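# Varnthorpe rope and harness works, open day

The Kohlhase plant in Varnthorpe opens its test hall to climbing clubs once a year, in February. Our group was taken through by Arnar Egilsson, who runs the drop tower.

Sling stock arrives on 300 m spools and is cut, bar-tacked and proof-loaded in one line. The drop tower is at the far end. A steel mass is released onto a rope sample every 30 seconds during setup checks, more slowly in certification runs. Peak force on the sample we watched was 572 kg — inside the limit the plant sets for that diameter.

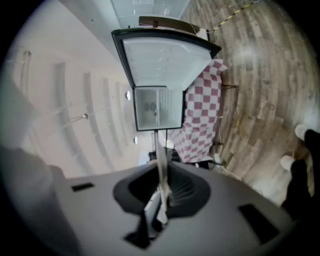 Cold conditioning is done before the harness buckles go on the pull bench. Egilsson said glove use at altitude drives most of the buckle changes, and the current Zultusport model has a wider tab for that purpose.

The tour ends at 4 p.m. in the loading bay. Parking is on the north side.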